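The arm has a grudge against breakfast

Four weeks we've been running the Jallia arm in the test kitchen, and until Monday its worst offence was being slow. Then it let go of a mug halfway to the shelf. Joint three had tripped on cable drag, the controller cut power to the gripper as well as the motors, and the fingers did what fingers do with no power.

Corrado Sartori at Skiment read the log over the phone and said fault 881 was "a protective stop". It didn't protect the mug.

His fix is to re-dress the cables with a longer loop near the wrist, cap the speed at 80 mm a second and swap in a gripper that stays shut when the supply drops. The gripper is 200 quid. I have spent more on mugs.

I've done the loop and the speed cap. The new fingers are on order, so for now it's allowed near the chopping board and banned from anything with a handle. The blue light on the joint cap is still glowing away, very pleased with itself.

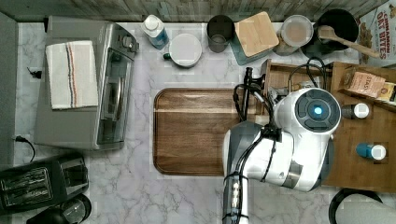
What I'm checking before the next run

Cable slack at full reach, both directions. Then the stop button, twice.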